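# Virág all-season duvet, 300 gsm, white: review after one winter

19 March 2020

I bought the Virág duvet to replace a feather one that had started to leak at the seams. It has been on the bed every night through February and into this month. I paid full price from the Pralside online store.

## What you get

The duvet ships vacuum packed in a plastic sleeve, with a care card and nothing else. Fill is polyester microfiber at 300 grams per square meter. The shell is brushed microfiber, sewn in a box pattern, with corner loops for a cover. Virág says it can be used without a cover, and that is how I use it.

Out of the sleeve it was flat and creased. I left it on the mattress overnight and most of the loft came back by morning. The remaining stiff spots, mainly along one fold line, went away after the first wash.

## Warmth

The bedroom runs cool. The radiator goes off at 11 p.m. and comes back on at 6 a.m., and the window is usually open a crack. In those conditions 300 gsm is enough for me with a T-shirt on. On the two coldest nights of February I added a thin blanket on top.

It does get too warm if the heating stays on. Microfiber does not move moisture the way cotton or down does, and with the radiator running I wake up clammy. "All-season" is generous. I would call it a fall to spring duvet and expect to put it away by June.

## Size and drape

I ordered one size up from the mattress. That gives a proper overhang on both sides and enough length to tuck in at the foot, but it also leaves a lot of material to deal with when the bed is not made. I fold one side back in the morning to let the mattress air, and the folded section is thick enough to slide off the corner if it is not pushed in toward the middle.

The folded-back part does make the rest of the bed usable as a work surface. I sort laundry on it. The fill is firm enough that a shirt laid flat stays where it is put, although folding directly on the duvet gives worse creases than folding on a table. 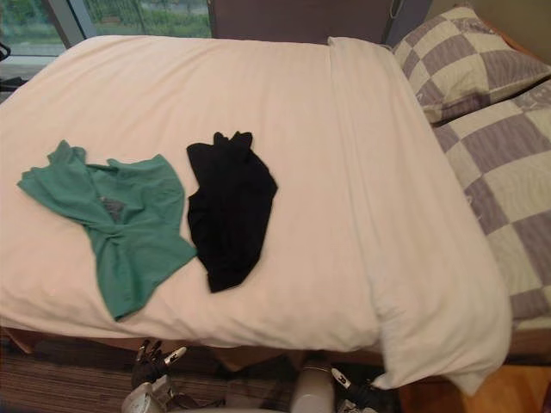 *Duvet folded back on the right, laundry on the left. Checkered pillows not included.*

## Wrinkles

This is the main complaint. The shell wrinkles easily and holds the wrinkles. Shaking it out removes the large folds, but the small ones stay until the next wash. A pass with a handheld steamer (mine is a Rarix) clears them in a few minutes, and they are back after one night. If you want a bed that looks pressed, buy a cover in a heavier fabric and budget for the ironing.

The color is listed as white. In daylight it reads closer to cream, noticeably so beside a bleached sheet. I have no objection to this, but anyone matching it to pure white bedding should know.

## Washing

The care card gives 40 degrees Celsius, gentle cycle, low tumble dry. I have washed it three times by those instructions in a Boltiron front loader. Results:

- No shrinkage that I could measure with a tape.
- No fill migration between boxes. One box near the foot felt thin after the second wash and recovered after shaking.
- Slight pilling along the top edge, where it rubs against my chin and beard.
- Drying time of 50 minutes on low, then a turn and another 50 minutes. It is not dry after a single cycle, whatever the dryer sensor claims.

The drum was full. A smaller machine will not take it, and you would be looking at a trip to the laundromat.

## Noise and smell

There was a faint plastic smell for the first two days. The shell is quiet when you turn over, quieter than the feather duvet it replaced, which rustled.

## Complaint about the loops

One of the four corner loops was attached by only a few stitches and came off the first time I pulled on it. I emailed Pralside, reference 512, and they offered a partial refund or a replacement. I took the refund and sewed the loop back on with polyester thread - ten minutes of work. The other three are sound.

## Verdict

Recommended for a cool bedroom, with the heating off overnight, for people who can live with wrinkles. Hot sleepers should look at a lighter fill or a cotton shell. I would order the same weight again, one size smaller.

**Rating:** 4 out of 5. One point off for the shell fabric and the loop.

*Thiện Ông*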